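Project Report: Claims Made for Ilora, the "Living" Fabric Dye
Lorraine Lowther, Design and Science elective

I picked Ilora because the ads were everywhere in December. Gallavik, the company that sells it, says the dye is grown from engineered algae, keeps taking in carbon after the shirt is sewn, and "feeds on daylight." I wanted to know how much of that anyone had checked.

The carbon claim rests on one trial. Gallavik's own lab hung 28 swatches under grow lights and measured the air in a sealed box. There was no undyed cloth for comparison. The product page then gives a figure of 1,279 hours of "active life," with no word on how it was worked out or what happens in the wash. 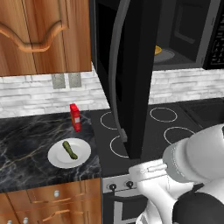
The second source, a write-up by the design blog Brunton, repeats the company's numbers and adds a quote from its founder. I don't count that as a second source. I emailed Gallavik twice asking for the raw data and got a discount code.

Banov, a rival brand, says its algae are dead by the time they reach the cloth and only the color is left. That seems more likely to me, though Banov also has something to sell.

A shirt costs nearly 300 dollars. I could not afford one, so I tested nothing myself, and that is the biggest hole in this report. My grade for the carbon claim is "not shown." The green is nice.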